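# Notas para la charla: abrir puertas en simulación (y que sirva de algo)

Versión del 2018-10-25. Veinte minutos más preguntas. Anisa me corta si me paso, así que ojo con el reloj. 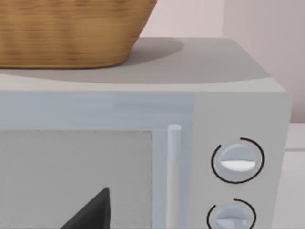 **Arranque (2 min)**

Hola, gracias por quedaros después del café. Voy a hablar de puertas. Puertas de electrodomésticos, más en concreto, que parecen una tontería hasta que intentas que una política aprendida las abra sin arrancar el tirador. Llevo con esto desde enero y todavía sueño con bisagras.

Presentar al equipo rápido: Adesuwa Onuoha (control), Lama Sayegh (todo lo que es render y escenas), Anisa Wattimena (evaluación) y yo. Decir que el simulador es Paria, el nuestro, y que la política se llama Khoo. Si alguien pregunta de dónde salen los nombres, en el bar lo cuento.

**El problema (4 min)**

- En simulación entrenábamos con cocinas limpísimas. Microondas, encimera, pared, y ya.
- La política aprendía rápido y nos poníamos muy contentos.
- Luego Lama empezó a poner cosas encima de los electrodomésticos, como hace todo el mundo en su casa – una cesta, un paño, el correo sin abrir – y se nos cayó todo.

Pausa aquí. Dejar que la gente se ría si quiere.

Lo curioso es que los objetos de encima no estorban físicamente. La puerta se abre igual, no tocan el recorrido de la pinza. Lo que cambia es lo que ve la cámara: sombras nuevas, bordes nuevos, una textura fuerte donde antes había una superficie lisa y clara. Y la red, que es muy vaga (cariñosamente lo digo), se había apoyado en esa superficie lisa para saber dónde estaba el tirador.

Contar lo de los mapas de saliencia: Adesuwa los sacó una noche, me los mandó sin texto, solo la figura, y yo tardé un rato en entender que la red casi no miraba el tirador. Miraba la esquina superior del aparato. ¡La esquina!

**El método (6 min)**

Esta es la parte que tengo que contar despacio, que en el ensayo fui como una moto.

Lo que hacemos se resume en dos ideas:

1. **Parejas de escenas.** Cada episodio se genera dos veces, con la misma cinemática, la misma posición del robot y la misma puerta. En una copia hay distractores y en la otra no. La semilla física es idéntica.
2. **Pérdida de consistencia.** Pedimos que la acción predicha sea la misma en las dos copias. No pedimos que las características internas sean iguales, eso lo probamos y salía fatal: la red colapsaba y dejaba de distinguir casi cualquier cosa.

Insistir en el punto dos, que es donde siempre hay preguntas. Igualar acciones es una restricción más floja y deja que la red represente la cesta si le apetece, mientras la mano vaya al mismo sitio.

El conjunto: 500 escenas base, cada una con su pareja. Los distractores se colocan con un muestreador muy simple, encima o al lado del aparato, nunca delante del tirador. Lo de delante del tirador es otro problema (oclusión) y lo dejo para el final.

Detalle para los que hacen render: las sombras importan más que los objetos. Lama hizo una ablación quitando solo las sombras proyectadas y dejando los objetos, y recuperábamos una buena parte del rendimiento sin tocar la política. Si vais a ahorrar cómputo, no ahorréis en sombras.

**Resultados (4 min)**

Evaluación con 722 episodios en cocinas que la política no había visto, todas con distractores.

- Sin parejas: 62 % de aperturas completas en escenas limpias, y con distractores un desastre (la curva está en la diapositiva, no leerla en voz alta, que se explica sola).
- Con parejas: las dos curvas van casi pegadas durante todo el entrenamiento.

Decir claramente que en escenas limpias no ganamos nada. Ni un poquito. Me parece bien y me parece importante decirlo, que luego la gente lo prueba en sus escenas limpias y me escribe.

Anécdota si voy bien de tiempo: durante una semana entera creímos que el método no funcionaba y era un error mío, las dos copias de cada pareja usaban la misma textura cacheada y por tanto eran la misma imagen. Consistencia perfecta, claro. Lo encontró Anisa mirando a mano, con una paciencia que yo no tengo.

**Lo que no funciona (3 min)**

- Puertas con tirador del mismo tono que el marco. Gris sobre gris. La política llega cerca y luego duda, hace como un temblorcillo lateral y se agota el tiempo.
- Mandos giratorios. Probamos a transferir la misma receta y no basta con igualar acciones, porque el giro depende de dónde está la marca y ahí sí que hay que mirar el detalle fino.
- Cámara muy cercana. Cuando el aparato llena casi toda la imagen y el tirador se sale por abajo, falta contexto para saber cuánto bajar la mano. Estamos probando con dos vistas, sin resultados que enseñar todavía.

**Cierre (1 min)**

Código y escenas: los estamos limpiando. No prometer fecha. La última vez prometí fecha y Adesuwa todavía me lo recuerda.

Agradecer a Nabila Entili, que nos dejó su cola de cómputo en el peor momento posible para ella, y a Endang Harahap por leerse el borrador entero, apéndices incluidos.

**Preguntas que seguro que caen**

*¿Y en robot real?* – Todavía no. Decirlo sin rodeos y no ponerme a hablar del plan.

*¿No es esto aumento de datos de toda la vida?* – Comparamos con eso: mismas imágenes, sin emparejar. Mejora, pero menos. Diapositiva de reserva, la segunda.

*¿Cuánto cuesta generar el doble?* – El doble de render, la física se reutiliza. Tener a mano la tabla de Lama.

Pendiente: cambiar la fuente de los ejes, pedir el adaptador y beber agua antes de subir.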